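Part-time table clearer, Alvarado house

Skodham is a small household service with a large backlog of other people's tables. We need one more person for the Alvarado account, starting in July.

The work: you arrive at 16 Karnier Lane, you find the dining table, and you put everything on it where it belongs. Bags get untied and folded. Cups are thrown out or stood up, depending on what you find in them. Towels go to the wash. Boxes are opened before anyone decides they are empty, a rule we adopted after the business with the earrings. The teapot stays. Please don't ask about moving the teapot.

You should be able to:
- undo a knot in a plastic bag without scissors
- lift a cast-iron pot with respect
- tell a keepsake from a piece of trash, or at least know when to ask
- shake out a tablecloth outdoors, downwind

Experience in hotels, thrift stores or large families is welcome. Strong opinions about decluttering are best left in the car.

Pay is $300 a week for five mornings, 8 a.m. to noon. Lunch is not included, though tea has been known to happen.

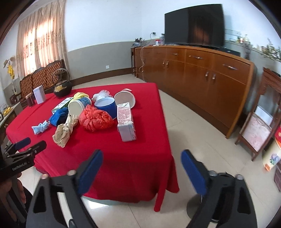 The dining table, red cloth and teapot included.

To apply, write to Dulce Ponce at the Skodham office and tell us about the worst table you ever cleared. One page is plenty. Haf Prosser reads them all and prefers the short ones. Applicants we like will be invited to a paid trial morning.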